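May 24, 2026

Sunday, and quieter than usual, so I finally sat down with the bowl nesting runs Grethe and I have been putting off writing up. The short version is that the new policy (trained on 1467 demos, after Brayden threw out the ones with bad timestamps) is a good deal better at the approach and still a bit sloppy at the release. It comes down over the stack nicely, and then it opens while the bowl is leaning on one side of the one underneath. Sometimes the bowl settles by itself, sometimes it stays tilted, and our success check counts both, which I'm not happy with!

Rukhsana thinks we should score the tilt separately, and I've come around to her view. I went back to the checkpoint at step 2000 and the lean is there too, so it isn't something that crept in late in training. My guess is the demos themselves, as we all let go a little early when we teleoperate (me most of all, sorry).

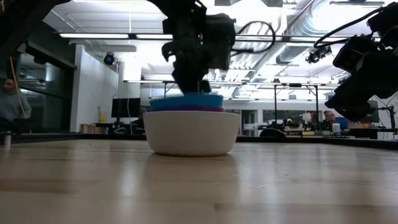
Blue bowl on top of the stack, sitting a little uneven, gripper still at the rim.

To do: ask Domingo for the tilt script, then rescore from run 1330 onward.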